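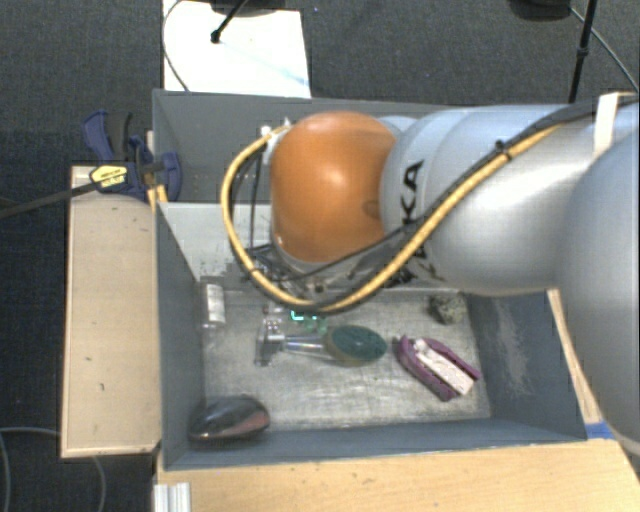
Step 3. Guiding the Arm Through a Pick by Hand

This section applies to operators who have completed the cell check in Step 1 and the tool calibration in Step 2. It covers hand-guided demonstration of single picks from the gray bin. Remote demonstration with the Wanent handset is covered in Step 4.

3.1 Preparing the bin
Place a small assortment of objects on the bin floor. Mix shapes and surfaces: a translucent bottle against one wall, something dark and glossy in a corner, a curved item near the middle. Objects may touch, and one may rest inside another. Confirm that the bar clamp at the corner of the bin is tight. If the bin moves during a session, all demonstrations recorded after the movement must be discarded.

3.2 Checking the cables
The yellow cable must form a wide loop beside the orange joint cover and must not be pulled straight at any wrist angle. Turn the wrist slowly to both ends of its range before recording. Cable ties are to be replaced only by lab staff.

3.3 Starting a recording
Open Claltero on the cell computer and select Hand Guide. Set the sampling interval to 400 milliseconds for the approach. Hold the enabling switch in its middle position – releasing it or squeezing it fully will stop the arm – and wait for the ready tone.

3.4 Performing the demonstration
Stand to one side of the arm, never between the arm and the bin. Move the gripper down at a steady pace and pause above the chosen object. Lower the tool until it meets the object, close the gripper with the foot pedal, and lift straight up until the object clears the bin walls. Hold for one full breath, then end the recording.

Objects close to a wall require a tilted approach. Tilt the wrist before entering the bin, as the walls are tall and leave little room for correction.

3.5 Reviewing and labeling
Replay each demonstration at reduced speed with the bin cleared. Mark it as accepted, repeated or rejected. A failed grasp is kept and labeled as such – do not delete it. Files longer than 4000 samples will not load in Fuseo and must be trimmed first.

Questions about rejected files should be addressed to Silvan Plattner at the Ruchti laboratory desk.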